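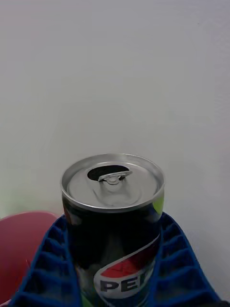 Die Dose zählt nicht, sagte Cronin durchs Headset, wenn sie schon offen ist, brauchst du eine andere Kategorie. Offen heißt anderes Gewicht, anderer Griff. Steht im Leitfaden von Tierney, Seite 11.

Ich hatte den Leitfaden nicht gelesen. Keiner in Mullel las den Leitfaden.

Also neue Kategorie. »Dose, geöffnet«. Lasche flach, blaue Halterung, daneben das rote Ding, von dem man im Bild nur den Rand sieht. Speichern. Weiter.

1,854 Beispiele wollte Gorlow bis Schichtende, und zwar saubere. Nicht die von gestern Nacht, wo mir beim Greifen die Hand gezittert hat und der Arm jetzt vermutlich denkt, Zittern gehört dazu. Das lernt der mit. Alles lernt der mit - das Zögern, das Nachfassen, meinen Husten wahrscheinlich auch.

Cathal?

Ja.

Soll ich die von gestern löschen?

Pause. Tippen. Irgendwo hinter ihm eine Tür.

Lass sie drin, sagte er. Clullano hat die schon gezogen.

Halb vier. Hände in die Steuergriffe, die noch warm waren von wem auch immer. Anfahren, von oben, Finger auf, tiefer. Zu tief. Zurück. Nochmal. Sechs Versuche pro Lage, dann drehen, dann wieder sechs. Meine Mutter hat mir so das Schreiben beigebracht, ihre Hand um meine, immer das gleiche kleine a. Ich mach es heute noch wie sie, mit dem Haken unten.

Finger auf. Tiefer. Diesmal dachte ich an nichts.

Der war gut, sagte Cronin. Genau so.

Wie denn, fragte ich, aber er war schon bei der nächsten Station, und ich wusste nich mehr, was ich gemacht hatte. Die Hände standen noch so. Ich hab sie erstmal nicht bewegt.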